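Comparing two gripper finger sets on a two-arm robot
Project report, robotics lab course
Nikola Dumitrescu
Jan 16, 2025

What I wanted to find out

My project was supposed to be about controllers. I had a whole plan for it, and then I spent the first week watching our two-arm setup drop things, so I switched to fingers. The lab has two sets that fit our grippers. One set came from Irkov and is long, black and pretty stiff. The other is from Heditz, shorter, with a soft pad on the inside face. Everybody in the course has an opinion on which one is better (mine was Heditz, very strongly!) but I couldn't find any numbers written down, so I decided to make some.

The task

I picked putting together and taking apart a small plastic rack. It has a molded base and a bunch of tubes and joints that plug into each other. I like it as a test because the parts are light, they're slippery, and the tubes roll when you bump them. Blocks are too easy. My first try with blocks gave me a perfect score for both sets, which made for a very short results section.

Each attempt went like this. One arm holds or steadies the base, the other picks up a tube, turns it, and brings it to a joint. I drove the arms by hand with the leader handles, so part of what I measured is really me. I did 100 attempts in total, split evenly between the two sets, and I swapped sets after every block so I wouldn't just get better at one of them.

What counted as a failure: the tube slips out, the tube turns in the fingers so far that I can't line it up anymore, or I give up. I was a bit soft on the last one early on – I would fiddle forever – so I put in a time limit and redid the first block.

Results

I lost 18 attempts overall, and most of them were with the Irkov fingers. That fits what I expected. What I didn't expect was how the failures split up. The stiff fingers almost never dropped a tube completely. They let it swing. You grab it near the end, lift, and the far end sags until the whole thing points somewhere useless. The soft pads hold the angle much better, but they stick a little, and when I opened the gripper the tube sometimes came along for a ride and pulled the joint back out. Super annoying when you've just got it seated.

Where you grab matters a lot too. 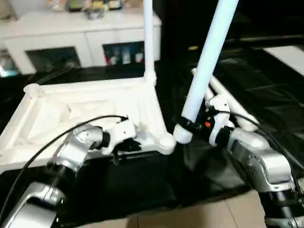
Grabbing close to the end fitting gives you good control of the tip, which you want for plugging in, but then you have all that length hanging off the other side. Grabbing in the middle is balanced and feels great right up to the moment you need to be precise. With the soft pads I ended up going near the end nearly every time. With the stiff ones I went for the middle and then regripped, and every regrip costs time.

Cables were the other thing. On one of my early runs I twisted the wrist so far that the gripper cable pulled tight and the arm stopped on me. I started planning my wrist turns after that, so the later attempts are a bit cleaner for both sets.

What I'd change

I'd write down the grab point for every attempt. I only have notes for some of them, so the part about ends and middles is more of a feeling than a result. I'd also get a second person to drive. My lab partner tried a few runs with the Irkov set and did better than me, which stings.

If I get lab time again in June, I want to put soft pads on the long fingers and run the same task.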